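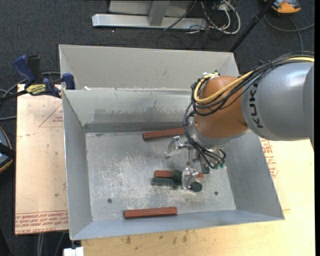 Bohdana Boiko reckons you can tell a well-used bin by its floor, and that a shiny one has never done a day's work. I wouldn't go quite that far, but she got me looking, and now I can't walk past one without leaning over for a peek!

So, welcome to my little gallery of bins, trays and tubs (a very short gallery today, I know). I've been collecting these on and off since October, mostly because the tidy-up at Onwood got me hooked on how people store heavy stuff.

The big grey one is sheet metal, open at the top, with sides that slope in towards a flat floor. I love the scuffs down there, and that dark smudgy band along the far wall – a patina you couldn't get out of a tin. The reddish-brown bars are lying on the bottom.

Sloping sides are my favourite sort, by the way. We had a straight-sided tub at Zurwood and anything small ended up jammed in the corners, so you'd be head down in it with your feet off the ground. Myroslav Derkach lost a good torch that way and still brings it up.

Next lot will be the timber crates from Grurville, once I've sorted through nearly 100 photos and thrown out the blurry ones. If you've got a favourite old bin in the shed or at work, drop me a line and tell me what lives in it.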